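Home | About | Openings | Contact

Call for Participants: Sorting and Packing Study, Morkham

Sorum invites adults living in or near Morkham to take part in a study of how people sort mixed household goods. The study is part of the Gelix project and will help improve the written instructions given to new packing staff.

Each participant will attend one session of 52 minutes at the Ghorbani Building. The work consists of taking items out of a deep gray bin and placing them into smaller containers by type. Items include squeeze bottles, blocks and bunches of grapes, and they vary in size and shape from one bin to the next.
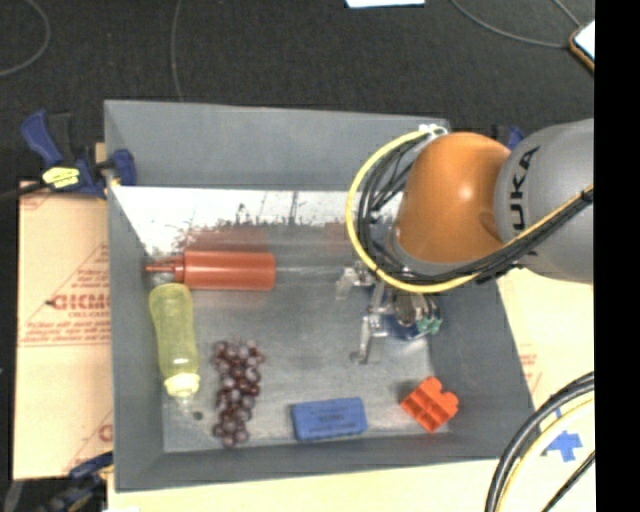

Participants will complete 12 bins, with a short break at the halfway point. No experience is required. Speed is not scored — we ask only that you work at a pace you would keep up on an ordinary day. A staff member will remain in the room to answer questions.

Applicants must be 18 or older and able to stand for the length of the session. Those who took part in the February sessions are not eligible. Participants will receive $20 on completion, and parking is free.

To apply, send your name, a daytime telephone number and your preferred hours to the Sorum study office, Room 488, Ghorbani Building, Morkham. Applications must be received by April 25, 2026. Places will be confirmed in writing.

12 shares | 0 comments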